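Progress report to Brendex, second period
Project Clustader, work package on household tidying
4 Aug 2022

In July we finished the recording of demonstrations for the shoe rack task. The set has now 148 accepted demonstrations. We rejected 22 others, mostly for lost synchronization between the two arms and the head camera.

The main change in method concerns how the policy receives its goal. In the previous period we gave it one sentence for the complete task. Now we give a short instruction for each shelf, and the policy must decide itself which hand to use. With this change the training became more stable, but the policy is slower when it starts to move. We do not yet understand the reason fully.

The second point is the low shelf. Reaching there is more difficult than the upper positions, as the fingers must go under the shelf above, and the view from the head is partly blocked.
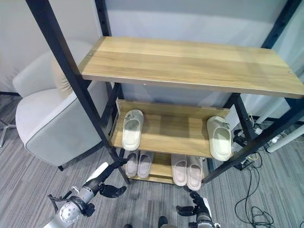 For this we added 11 demonstrations in which the operator first brings the hand to the front of the shelf and stops before grasping. The first training with them is running on the Trandport server. We will compare it with the old policy on the same start positions.

Open items: the wrist calibration of the left arm must be repeated, and the Hầu labeling tool still loses the shelf name when a file is split. We ask for 2 more weeks for the evaluation. The budget is not changed by this.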